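Care of plants in self-watering pots

In winter the plants drink less, and many people drown them. From December I fill the tank of my Garnance pots only to the half and wait until it is empty. Then I leave it dry for 5 days more.

Wipe the leaves with a soft cloth and plain water. Dust takes away the light.

If your pot has a moisture sensor, clean its pin with a little vinegar when the reading stays at 100 for a long time. Mine came back to 42 after this.

Keep the small parts and the spare wicks together in one place, with the instructions. You will need them again in spring.
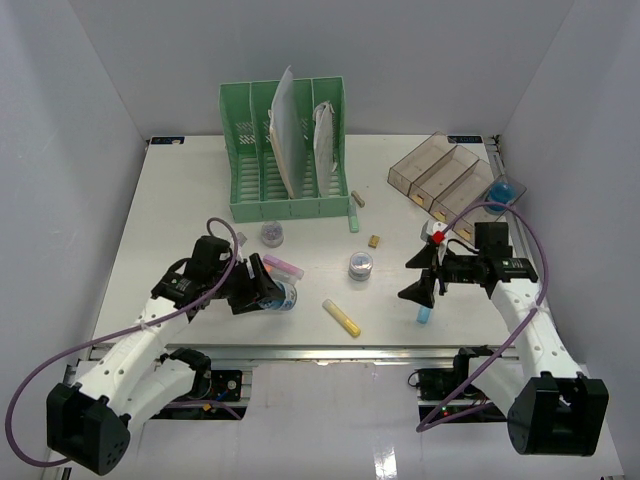 Wicks which became hard should be changed before you fill the tank again.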